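Fimstead Computer Refresh: Frequently Asked Questions

Updated 2024-08-14

What is Fimstead?

We take old desktop computers, clean them up, fix what's worth fixing and get them back onto desks. Last year 92 towers went home with new people, and we'd love to beat that by October!

Do you take any desktop?

Almost any! Scratched, dusty, missing a side panel, we don't mind. The one thing we can't take is a machine with a swollen or leaking power supply. If yours is more than 10 years old, write to Piret Rozīte first and she'll tell you if we can still use the parts.

Should I wipe my files before I drop it off?

Please copy off anything you want to keep. We erase every drive ourselves, but once it's gone, it's gone.

I just got my tower home. What do I plug in first?

Set it on the table with the back facing you (so much easier than reaching around in the dark under a desk). Monitor, keyboard and mouse first, then network, and power last of all. Then turn it around and push the button. It's a great moment!

Which hole does the network cable go in?

Look on the back panel with the other ports for a squarish socket. The plug has a little plastic clip on one side and goes in only one way up. Push until it clicks, then give it a gentle tug.
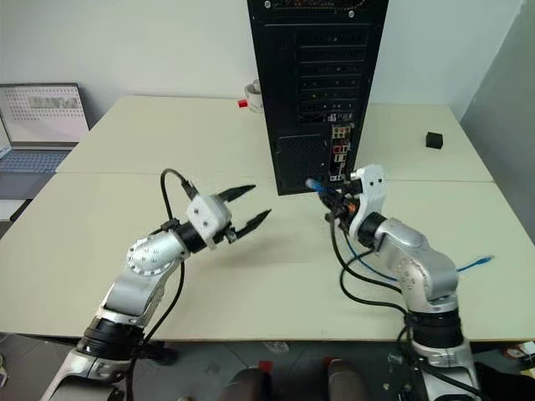
If it slides right back out, the clip has probably snapped, and a new cable costs next to nothing. Gintarė Laur keeps a box of spares at the front desk, so ask her before you buy one.

The cable is in but I have no internet. Now what?

Check the other end! Half the time it's sitting loose behind the router. After that, try a different socket on the router and restart the computer.

How much room does a tower need?

Leave a hand's width behind it so the vents can breathe and the cables don't get bent hard against the wall. And keep your coffee well away from it, please.

Can I come and learn to do this myself?

Yes, yes, yes! Lionel Boyer runs our open bench, and you don't need to know a thing before you come. Bring your own tower or work on one of ours.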